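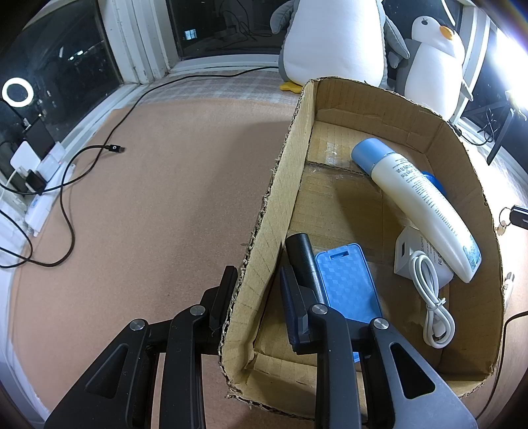

I have an opinion about junk boxes, and it's that every home should have one and it should be ugly.

Mine is a brown cardboard box with ratty, torn edges, and it lives on the table. Chargers go in it. So do cables, old phone cases, whatever bottle I was carrying when the doorbell rang. My sister thinks this is a cry for help and keeps sending me links to organizers. The last one was from a place called Bomer, a bamboo thing with 200 little compartments or so it seemed, and a lid (a lid!). I had it in my cart for a week and then I closed the tab.

Look, I've done the nice version. When I lived on Prusthorpe Avenue I bought a whole set of matching drawer trays from Vadar, and I was so proud of them. Cables in one, adapters in another, a tray just for batteries. By November I was putting things down next to the drawer because opening it and picking the right tray felt like paperwork. The trays stayed gorgeous and the counter was a disaster.

A cardboard box asks nothing of you! You walk by, you drop the cable in, you're done. When I need a charger I know it's in the box, and digging for it takes less time than remembering what past me decided to file it under. And if the bottom gives out, well, another box will show up at my door soon enough.

I will give the tidy people this much: you do have to dump it out now and then. I do mine when I can't see the bottom, usually with the TV on, and I always find at least one cord for something I gave away years ago. Out it goes. Everything else goes right back in, in no order at all, and I'm keeping the box on the table where I can reach it.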